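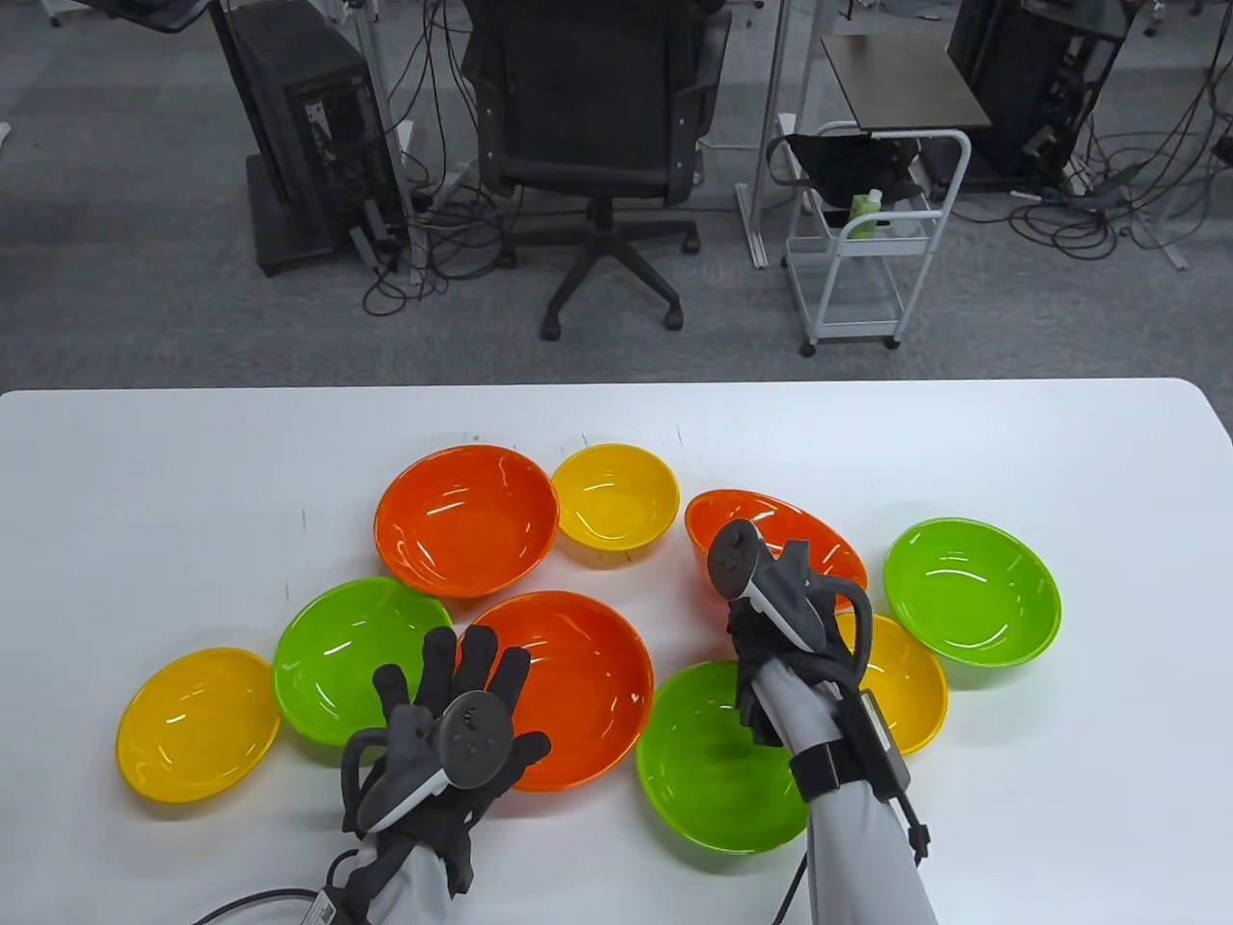 Plastic bowls in orange, yellow and lime green.

Wandwood Community Help > Kitchen and Laundry > Dishwashers

Plastic comes out wet, everything else dry

Posted by Ellow716, July 21, 2024

Machine is a Raju 200, installed in December. Glass and china come out dry at the end of the normal cycle. Plastic bowls and lids on the upper rack have water standing on them, mostly in the foot ring underneath. Rinse aid is filled and set to 2. There is no heating element visible in the bottom of the tub. I have tried the longer program with no change. Water is moderately hard. Is this a fault, or do I need a different setting? I would like to rule out a bad part before the warranty runs out.

3 replies

amcombe_tech

Probably normal. A dishwasher with no exposed element in the tub often uses condensation drying. The final rinse heats the load, the water evaporates off the hot surfaces, and the vapor condenses on the cooler walls and runs to the sump. China and thick glass hold enough heat for this to work. A plastic bowl is light and cools quickly, so evaporation stops while there is still water on it.

Things to change, in this order:

Raise the rinse aid one step at a time and run two or three loads between changes. If you see streaks or a bluish film on glasses, go back one step.
Turn on the extra-dry or heated-rinse option if your panel has one. The final rinse will be hotter and the cycle longer.
Open the door a few inches when the cycle ends. If the counter above is unsealed wood or particleboard, pull the top rack out and open the door fully instead – the steam can swell the edge.
Load bowls at a steep angle so the foot ring can drain. Unload the bottom rack first.

If the china starts coming out wet too, check whether the final rinse is hot. Cool dishes right at the end of the cycle would point to the heater or the temperature sensor, and that is a warranty call.

gridline13

mine does the same, I just use a towel

Ellow716

Rinse aid is now at 4 and extra dry is on. Lids are dry. The bowls still have some water in the foot ring, less than before. China is hot when I open the door, so I will leave the heater alone. The cycle is noticeably longer with extra dry, and I only plan to use it when the top rack is mostly plastic.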